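List: tadgate-arms
Subject: Re: Resampling demos by approach angle, does it actually help?
From: Ostap Hordiienko
Tuesday, 4:41 pm

Replying inline because there were several questions in one message and I lose track otherwise. Quoted text is from the Birkildale end.

> We read your note on reweighting the demonstrations and tried it on
> our pick-and-place set. Loss curve looks nicer, success rate didn't
> move. Before we spend another week on it, can you say exactly what
> you binned on, and whether the gain you reported was on positions
> the policy had already seen?

We binned on approach angle at the moment the gripper starts to close, measured in the plane of the table. That is the yaw of the last link relative to the base, taken from the joint readings. We did not use object position. I tried position first and it did very little, which may be what you're seeing.

The reason position didn't help us is that our operators already spread the block fairly evenly over the mat. What they didn't spread was how they came at it. Everyone has a favourite way of reaching, and with a small leader arm on the desk the comfortable wrist pose wins nearly every time. When I plotted the 200 demonstrations we had at that point, most of the closing poses sat in one narrow band of yaw and the rest were thin on the ground.

On seen versus unseen: the evaluation positions were not in the training set. They were drawn separately and marked on a paper overlay, and the overlay came off before each rollout. The start pose of the arm was the same every time. If you vary the start pose as well then our numbers and yours aren't comparable, and I'd expect yours to be lower.

> How many bins, and did you drop episodes or just change the
> sampling probability?

4 bins, equal width. No episodes dropped. Each training sample is drawn by picking a bin uniformly and then an episode within it. I capped the weight on any single episode because the thinnest bin would otherwise have been the same few demonstrations over and over, and the policy copied their hesitations. You could see it in the rollouts: a little pause above the block that belonged to one operator.

If your thinnest bin is very thin, I wouldn't bother with the weights. Record more in that bin first. Our Koval branch has a script that prints the bin occupancy after every session, and that has changed our behaviour more than the sampler has. It's the first thing I'd copy.

> Is the result sensitive to the seed? We only have budget for one
> or two runs per condition.

Yes, more than I'd like. Two runs per condition will not separate these. The difference between the best and worst seed under uniform sampling was close to the difference between the two methods. The averages came out in favour of the binned sampler, and the failures also changed in kind. With uniform sampling the common failure was closing beside the block with the jaws at the wrong angle. With binned sampling that one became rare and the common failure was letting go too early at the bowl. So even if your overall success rate hasn't moved, sort your failures by stage before giving up on it. One number hides this completely.

> Also please post the current bench layout. The drawing in the wiki
> still shows the old tray.

The wiki drawing is out of date, I agree. The layout we train and evaluate on is as follows.

1. Arm at the back left of the table, base beside the mat and partly on the bare wood. We measure the position of the base so it goes back to the same spot after servicing. If it shifts, rerun the joint zero check before recording anything.

2. Black mat, flat, logo at the front left corner. The matte surface cut down the glare we used to get off the table. Brush it before a session.

3. Bowl near the back edge of the mat, small reddish-brown block on the open part in front. The block is the only thing that moves between episodes. Bowl stays where it is for the whole set.

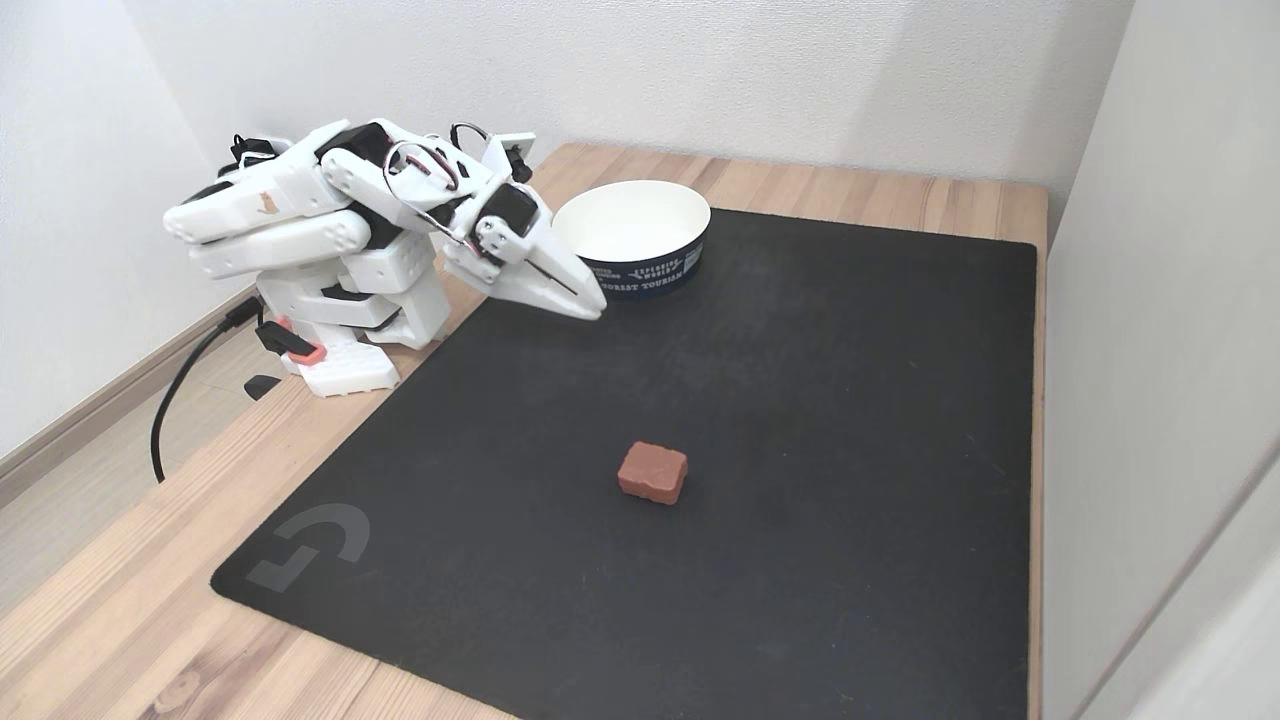 4. Start pose. Upper links folded, gripper angled down toward the mat, jaws empty. Send the arm there with the homing command and don't nudge it by hand afterwards. Episode 1819 in the old set was started from a nudged pose and you can pick it out of the joint plots straight away. I've left it in the archive but it's excluded from the training index.

5. Cable over the left side of the table, behind the arm. Keep it clear of the shoulder. A snag there shows up as a lag in the first joint and the policy will learn it.

> Last one. Would you expect this to carry over to Erel's two-arm
> setup?

I don't know. With two arms the closing yaw of one depends on what the other is doing, so binning each separately seems wrong to me, and binning on the pair gives you a grid that will be mostly empty. If Erel's group has occupancy plots for the two arms together I'd be glad to see them before anyone trains on it.

What I'm running next on the single arm is the cap on episode weight, which I set by eye the first time and never swept. I'll also rerun the uniform baseline with the same number of gradient steps, as one of the earlier baselines was stopped short and I'm no longer comfortable quoting it. Per-stage failure counts will be posted for both.

Could you send your bin occupancy in the meantime? Text output is fine, no need to make a figure of it.

Cheers,
Ostap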